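Wrist cameras or head camera for sorting small parts?
Posted by Birkance, Jul 31, 2018

We're comparing grippers on paper clips, which was my idea and I regret it. Hands first, as the baseline. Marker bands give me wrist pose, but do I need a camera at the wrist too?
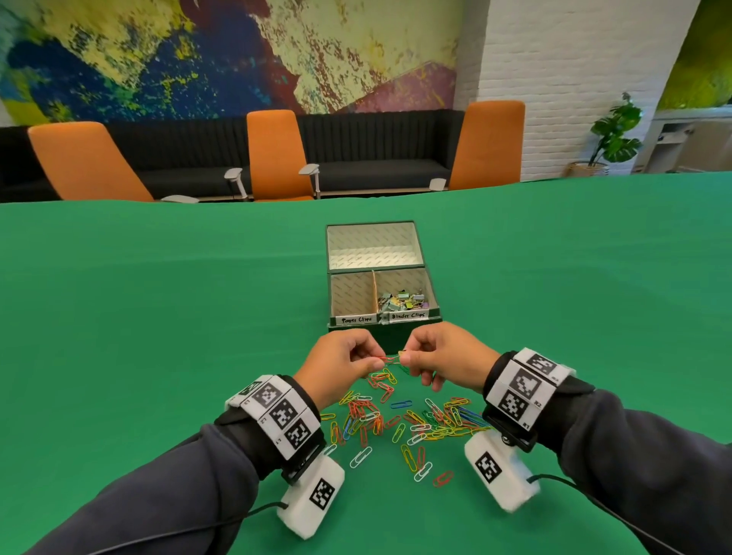

Fillow Community > Groups > Grippers & Sensing

Two clips hooked together are my main worry. The two-finger gripper has managed 16 separations in 500 tries.

Flutum
Keep the head view and add one wrist camera. From above, fingers hide the clip right when you care about it. Check your marker tracking with the hands deep in the pile, too. Mine dropped out at steep angles and I blamed the controller for 2 weeks.
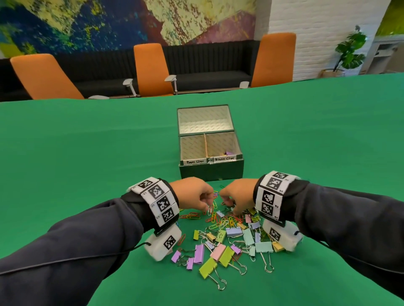 Paper clips and binder clips in one pile, box behind.

Xu
Buy a magnet.

Birkance
It picks up 23 at a time, Xu. Trying the wrist camera.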